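Search this blog
Type and hit enter

The closet, finally

Last updated 3/3/24

So the little closet in the back bedroom is done. Or done enough that I've stopped opening the door and closing it again with a sigh, and that was the bar I set for myself. I've been threatening to do this since we moved to Doldale, and every time I got as far as pulling out one armful of coats before I remembered something urgent I had to do in the kitchen.

It's a built-in, white inside and out, and I love that about it now, but for a long time it was so stuffed that you'd never have known what color it was. I had winter coats in there, plus two bridesmaid dresses (both going to the thrift store, goodbye, it was fun once), a bag of hangers inside another bag of hangers, and the box for a Mokoena steam iron I gave away years ago. I kept the box and gave away the iron! I don't know what to tell you.

The way I got through it was to take every single thing out and pile it on the bed, so that I couldn't go to sleep until it was dealt with. It's mean but it works on me. I put on a podcast, made a huge mug of tea, and went through the pile one piece at a time. If it was something I'd worn last winter, it got to stay. If I had to try it on to remember whether I liked it, out. I ended up with 11 pieces for the donation bag and a very small heap of "ask my sister first."

Then I wiped down the walls with warm water and a bit of dish soap, and a magic sponge for the scuffs where the hangers used to bang around. I thought about painting while it was empty – I even had the Skarner paint card out, with the one called Ivora circled in pencil – but it's white, it's a closet, and I wanted my bed back. Maybe in April.

The biggest change is that I've stopped treating the rod like the only place a thing can hang. I put the heavy stuff on the rod and gave a hook on the back wall to whatever I'm reaching for most that week. It's such a small thing and I'm stupidly pleased with it. I can see the piece I want without shoving six others out of the way, and nothing gets its shoulder mashed into a corner. 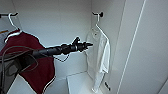 Dark red on the rod, white on the hook.

I'm also all in on matching hangers now. I used to roll my eyes at people who bought them, and I take it back. I went with plain white ones, and I got three packs because I was sure I'd need them, and of course after the big clear-out one pack is still sitting in its wrapper on my dresser. If you're doing this yourself, do the sorting first and the shopping second. I always do it in the wrong order and then I have to drive back with a receipt I can't find.

A couple of you asked about long things, since I complained about them so much in my last post. What helped me was leaving the bottom of the closet alone. I used to keep a row of shoe boxes down there, and anything with some length to it would end up folded over the lids and come out with a crease straight across the hem. The shoes have moved to the hall (there's a fight brewing about that, but I'm winning).

Still on my list: a better light, because the bulb in that room is yellow and makes navy and black look exactly the same at 6 in the morning. I'd like one of those stick-on ones with a motion sensor, so if you have one that doesn't fall off after a month, please leave me the name in the comments. And I need to find something for scarves. They're in a pillowcase right now, and it's a nice pillowcase, but I'd like it back.

Next up is the linen cupboard – I opened it last night, and a fitted sheet fell on my head.

Contact | Copyright 2024 | Back to top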